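Pelesen sets April return for Walimwood, adds two episodes to second season

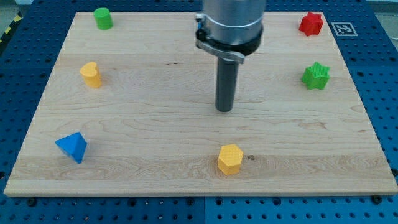 A wooden board on a blue perforated metal table.

Streaming service Pelesen has confirmed that the second season of its mystery drama Walimwood will premiere in April, with the first three episodes released together and the remaining seven following weekly. Each new episode will be available at 9 p.m. Eastern.

The order brings the season to 10 episodes, up from eight in the first. Running times will also change. Season one episodes ranged from 41 to 52 minutes, while the finale of season two is locked at 89 minutes and will be released as a single installment with no mid-point break.

Tsehay Derese, who wrote four of the first eight episodes, takes over as showrunner. She has writing credit on the premiere and the finale and shares credit on two others.

"The first season ended on a question about the mill records, and the premiere answers it in the opening scene," Derese said in a statement released by the service. "The rest of the season deals with what the answer costs the family."

Walimwood follows the Strebel family, owners of a closed paper mill in the town of Skemville, after a ledger found in the mill office lists payments to residents recorded as dead. Season one closed with the younger Strebel daughter leaving town with the only complete copy. The new season opens 30 days later and stays in a single timeline. The flashback structure used in the earlier episodes has been dropped except for one sequence in episode six.

Production ran for 719 hours of scheduled shooting time, according to the service, with most interiors filmed on a standing set. The mill office was rebuilt at a larger size to allow longer takes, and the town hall set is new. Exterior work was completed in two blocks - one for the river scenes and one for the Skemville main street.

The season will be offered in 4K with a 5.1 audio mix. Subtitles will be available in 14 languages at launch, and an audio description track will be included for all episodes. The first season, previously stereo only, has been remixed to match and will replace the existing version on the service in March.

Pelesen will also screen the first two episodes in theaters one night before the streaming release. A total of 2,000 seats will be made available to subscribers through the account page, limited to two per account. Theater locations have not been listed.

No decision has been announced on a third season.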